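How to look after a varnished wooden table that people use

Posted by Nuria Lozano, 12 August 2023

There are people who own a wooden table and people who own a wooden table with a cloth, a felt pad and a set of mats on top of it, and who have therefore not seen the wood for years. I belong to the first lot. Ours gets mugs, elbows, tools, post and the odd heavy thing dragged across it by someone who has been asked to lift. It cost £286 second-hand and I would like it to outlive the sofa.

What follows is for tables with a varnish on them. Oiled and waxed ones are a different job and I've put a note about those at the end.

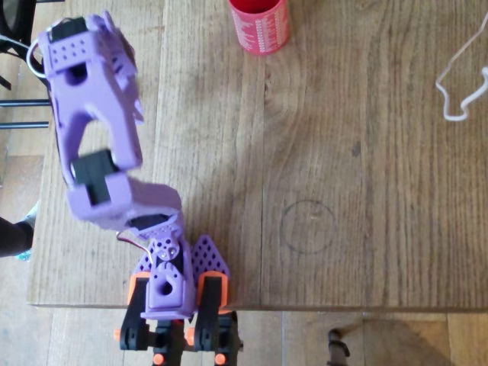
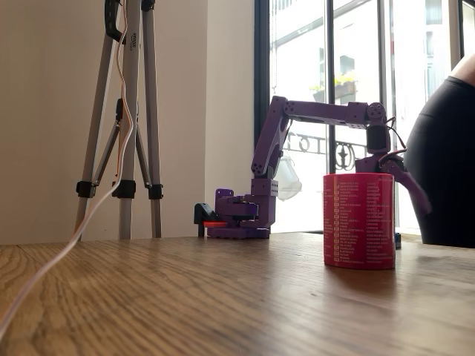 A light wood with a decent grain, mostly occupied.

Find out what you've got

Put a drop of water somewhere unimportant and leave it for a few minutes. On sound varnish it sits up in a bead and looks pleased with itself. If it soaks in and leaves a dark spot, either the varnish has worn through there or there was never any to begin with. Try a second place before you decide, preferably one well away from where people sit. The front edge of any table wears first and will give you a gloomy picture of the rest.

You want to know this before you buy anything. Leire Requena, who sold me the table, swore it was oiled. I had a tin of oil open before I thought to check, and oil on varnish doesn't go in. It stays on top, sticky, collecting toast.

What you need

Two soft cotton cloths, old T-shirts for preference
Washing-up liquid
A bowl of warm water
A wooden cocktail stick
A clean tea towel you don't love
An iron
A tin of clear furniture wax (I use Vostmont, others exist)
Very fine steel wool, grade 0000, only if you get as far as the last resort

Allow 40 minutes for a clean, plus however long it takes to find somewhere else to put everything.

The ordinary clean

1. Clear the table. All of it. Wiping round things is how you get a clean table with a map of your belongings on it. Anything clamped to the edge should be undone and lifted away, since grit likes to collect under a clamp and gets ground in each time it's tightened.

2. Dry-dust first, along the grain. Crumbs are harmless until you add water and start rubbing, at which point they become sandpaper.

3. Put a small squirt of washing-up liquid in the bowl. Smaller than that. Dip the cloth, then wring it until you've run out of wrist.

4. Wipe in long strokes with the grain, from one end to the other. Do a strip, dry it with the second cloth, do the next strip. Water should never be left standing at the joins between boards.

5. Where the grain is deep, run the cocktail stick gently along anything dark and solid. You'll be surprised and slightly ashamed. Don't use a knife. Woo-jin Shin used a knife, and his table now has a groove that he describes as original.

6. Go over the whole thing with a cloth dipped in plain water and wrung out hard, then dry it again. Soap left behind dries to a dull film, and people mistake the film for wear and start sanding.

White rings

A white ring is damp caught in the finish, usually from a hot or sweating mug. The culprit is often the one with the wettest bottom, and every household knows which one that is. White rings can generally be shifted.

1. Leave it overnight. A fresh one may fade on its own, and you'll have lost nothing but the chance to complain.

2. If it's still there, empty the iron of water and set it to its lowest heat with the steam off. I can't stress the steam enough. Steam is what you're trying to get out.

3. Lay the dry tea towel over the ring, folded once. Check it has no transfer print on it, unless you want the Lake District on your table for good.

4. Iron over the cloth for eight seconds, moving all the time. Lift and look. Repeat if it's fading, and let the wood cool between goes.

5. Stop the moment it's gone, or if the varnish feels at all soft.

6. If the ring hangs on, dab a little wax on the fine steel wool and rub very lightly with the grain. The steel wool will take the shine down, so wax a wider patch afterwards to blend it in. Try it on the underside first.

Black rings

Different animal. Black usually means water has got through the varnish and met something in the wood, very often iron. No amount of ironing will touch it. The proper fix is to strip that area, treat the stain and revarnish, and I've done it once, in November, with the windows open. My current approach is a fruit bowl.

Dents from clamps and heavy feet

Prevention is easy: a flat pad between metal or hard plastic and the wood, bigger than the thing pressing on it. Cork, rubber-free felt or a scrap of leather will do. I say rubber-free because some rubber reacts with varnish over time and leaves a mark that no cloth will lift. Tighten until the thing doesn't move and then leave it alone.

If the dent is already there and the varnish over it isn't broken, live with it. Raising a dent means getting moisture into the wood, and the varnish is there to stop precisely that.

Waxing

Twice a year is plenty. Thin coat, with the grain, leave it as long as the tin says, then buff until your cloth stops dragging. If it looks smeary you've used too much. Milagros Arrieta waxes hers every month and you could skate on it, which her cat does.

If yours is oiled after all

Skip the iron and the wax. Clean with a barely damp cloth, let it dry for a full day, then put on a thin coat of whatever oil it had before and wipe off every bit that hasn't soaked in. Spread the oily rags flat outdoors to dry before you bin them. Balled up, they can heat up and catch fire by themselves.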